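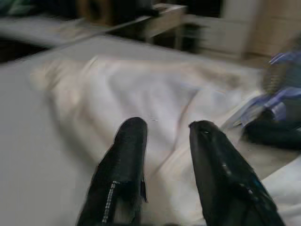 *White cloth on one of the grey tables, Flernley workroom*

# Folders wanted! Join our linen sorting sessions in July

Do you like the feel of a clean cloth and a good square corner? We have a mountain of table linen to get through this July, and we'd love more hands.

Drestska lends out tablecloths, napkins and tea towels to village halls, weddings, street parties and school fairs. Everything comes back to our workroom at Flernley in a heap (as you'd expect after a party!) and has to be shaken out, looked over, folded and put back on the right shelf. At the last stocktake we had 1339 pieces, and most of them will go out again before the autumn.

## What you'd be doing

You'll work at a table with one other person. Small cloths are easy to manage alone, but the big ones really do go better in pairs, and you get quite quick at it after the first half hour. For each piece you:

- spread it out and smooth it with your hands
- check for stains, pulled threads and hems coming undone
- put anything doubtful in the mending pile
- fold it to the size on the wall chart and add it to the stack

There are several ways to fold a tablecloth and people feel strongly about them. We use the long fold, in half and half again, then over in thirds. If yours is better, show us at the tea break. We changed how we do napkins last year after somebody did exactly that, and the stacks have stood up straight ever since.

## When and where

Sessions are on Thursday, from 10 am to 12.30 pm or 1.30 pm to 4 pm, right through July. Come to one, or come to the lot. The workroom is on the ground floor with a level entrance from the yard, and the 56 bus stops about 200 metres away. Parking is tight in the mornings, so do share a car if you can.

## Who we're looking for

Anyone aged 16 or over. You don't need any experience, and you don't need to be able to iron (we have people who love ironing, and we leave them to it). You'll be using your arms a fair bit. Most people stand, but there are high stools at two of the tables and you're very welcome to one.

Please wear a clean top and leave off any rings or bracelets that could catch on the cloth. Tea, coffee and biscuits are on us, and we pay bus fares if you bring your ticket.

## How to join in

Ring or write to Anežka Machala at the Drestska office and tell her which sessions you'd like, morning or afternoon, and whether you'd want a stool. If you sew, do mention it, as the mending pile is growing nicely too!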